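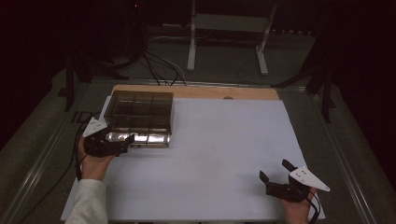 The smoky divided tray on the white board.

I finally got serious about my button drawer this month, and I have a plastic tray to thank for it. It's a see-through brown one, split into little compartments, and I've been wanting something like it since January (when I tipped over the cookie tin and found buttons under the stove for weeks!).

My neighbor Danuta Wilczyńska gave me the best tip of the whole job — work on a plain white board. Small things show up so much better on white, and when you're done you can carry the whole mess off the table in one go. Mine is smooth and matte, and I keep the tray at the back left so there's plenty of open space on the right for spreading things out.

I sorted by size first and color second. I tried it the other way and ended up with 40 kinds of blue and a headache. Shank buttons get their own compartment because they roll. Anything with a chip goes in the craft jar for Yvette Vachon's kids. The final count came to 329, and I did go looking under the couch for number 330. No luck so far.

The Hodley swap table is back next month, and I'll be bringing a bag of duplicates, mostly shirt buttons and a few big coat ones. If you have any spare toggles, please bring them — I'm two short for a green cardigan.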